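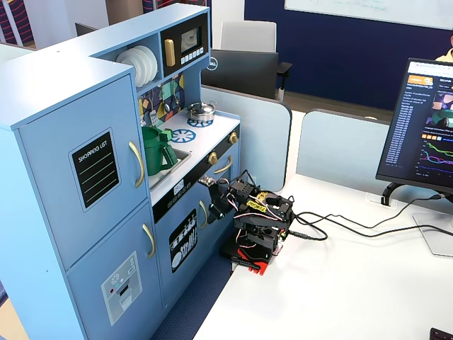
The play kitchen and the arm, clamped to its desk.

My tips for recording practice runs with a small arm, after 68 keepers in December (and plenty I threw out!). First one – fix the base before you fix anything else. If the clamp creeps even a little, your morning runs and your afternoon runs won't match, and the model will learn the mess. I put a pencil line on the desk and check it every time I sit down. Second, save each run under the task name right away. I once lost 90 of them in a folder called "new new" and I'm still grumpy.

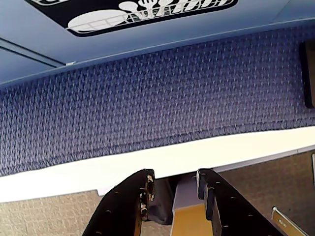 Variety beats volume, at least early on. Move your object a couple of inches between runs, turn it, swap it for another one, and drive the arm a bit slower than feels natural. Look over your fingertips too – once the black coating has chipped at the end like it has on the left finger, I'd either leave both alone for the whole set or change both before you start. Mixing worn and fresh halfway through is asking for trouble. Ingvild Engebretsen told me to aim for 1000 runs. I'll get there, but I'm stopping for lunch first.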